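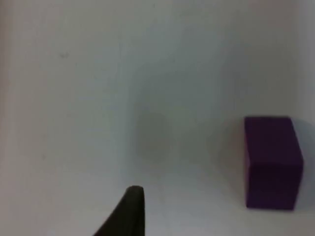 Section 4. Setting up the sorting surface

Choose the table before you open the Lukier block set, and clear it completely. The blocks are easiest to tell apart on a plain, pale top with no grain or pattern. A single purple block standing on a smooth white surface has a clean outline on every side, even with a soft shadow to the right of it. If your table is dark or patterned, lay the Brisia board over it, matte side up.

4.1 Preparing the surface

1. Wipe the table with a barely damp cloth and let it dry.
2. Lay the Brisia board flat. Press each corner in turn. If one rocks, slide a Farkas pad (part 141) under it.
3. Move the lamp to the left of the child's seat if the child is right-handed, or to the right if left-handed.
4. Switch off any second lamp on the table. Two lamps give each block two shadows, and younger children sometimes reach for the wrong edge.

Note: Daylight from a window is fine. Pull the curtain if the sun falls straight onto the board.

4.2 Placing the first block

1. Take one block from the tray and close the lid.
2. Stand the block flat on the board, within easy reach of the child's working hand.
3. Let the child pick it up and put it down a few times before you name the color.
4. Add a second block of a different color. Leave a gap at least as wide as a block between the two.

Note: Margit Boros, who wrote the activity cards, starts with the darker colors and keeps yellow for the second session. Cards for both sessions are in the Cuter folder.

4.3 Clearing away

1. Return the blocks to the tray one color at a time.
2. Check under the board for anything that has rolled or slid there.
3. Store the board upright, away from radiators.

Caution: Do not use solvent or scouring powder on the board. It leaves shiny patches that reflect the lamp.

Caution: Do not soak the blocks. Wipe them with a cloth wrung out in soapy water and dry them before closing the tray.

Replacement boards are order number 2351. Boards sold under order number 2000 are an older size and do not fit the current tray.

Section revised 5 October 2025, D. Bozsik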